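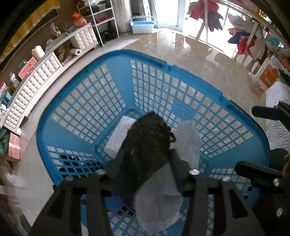 We use cookies to remember your list settings. Accept | Manage preferences

From: Nest Gwynne
To: Lutdale residents list
Date: Mon 18 November
Subject: Re: Drying washing indoors this winter

Mortimer Dunleavy wrote:

> Has anyone found a decent way of getting towels dry without a tumble
> dryer? Ours take two days on the airer and smell stale by the end of it.
> The back bedroom window is streaming every morning. My neighbour says
> to put the heating up but I am not keen on the cost. Also, does anyone
> still have the old drying rack from the Zedstead sale?

Mortimer,

We had the same trouble in our flat until July, when we moved the airer out of the bedroom and into the bathroom. Shut the door, open the window a couple of inches and run the extractor if you have one. The damp then goes outside and not into your walls. Putting the heating up with the windows shut will only move the water to the coldest bit of glass.

An extra spin makes more difference than anything else. Our machine has a separate spin setting and I put towels through it a second time before they come out. Give each one a good shake and hang it over two bars with a gap down the middle - a towel folded over one bar stays damp where it touches itself. Thick cotton ones are always last.

As for the smell, leave out the softener for a few washes and do one at 60. Clean the door seal as well. Ours was black behind the fold.

We bought a small Obeidat dehumidifier second-hand and it runs for five hours on a wash day. I empty the tank on the beans in summer and down the sink now. I can't say what it costs to run as we have never metered it.

I don't have the Zedstead rack. It may have gone to the people at Girolora, so try them.

Nest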